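Grindport Games Room - safety check, November
Checked by: Natnael Lemma
Copy to: Gebremedhin Negash

1. Entrance and aisles
Clear. Bags were piled by the Trilau shelf at the start and have gone to the cloakroom. Please keep that aisle open during league play.

2. Chairs
Two have loose back legs. Taken out of use and labelled. Gebremedhin to glue or replace.

3. Tables
All steady. One folding table has a stiff catch that can nip fingers. Adults only to fold it until it is oiled.

4. Small parts
Kowalchuk uses 400 pegs and the lid no longer shuts. Put a strap round the box and keep it on the top shelf, away from under-threes. Flullolon is missing 5 tiles - check under the radiator before ordering more.

5. Game timers
Battery covers all screwed down. One cover has a chipped corner but holds. OK for now.

6. Lighting
Tube over the back row flickers. Reported last time as well, still not done. PRIORITY.

7. Drinks and leads
Rule is no open cups on a playing table, and leads kept away from players' elbows. Reminder given at 7 pm. New sign needed, the old one has faded.

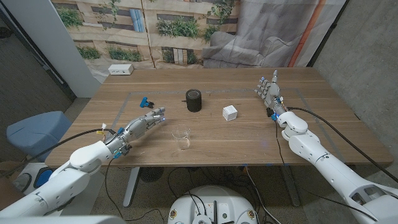 8. First aid box
Plasters low, eye wash in date. Natnael to restock.

9. Fire exit
Opens freely from inside. Spare boards leaning beside it were moved to the store.

Result: pass, with items 2, 4 and 6 to be put right before the next league night.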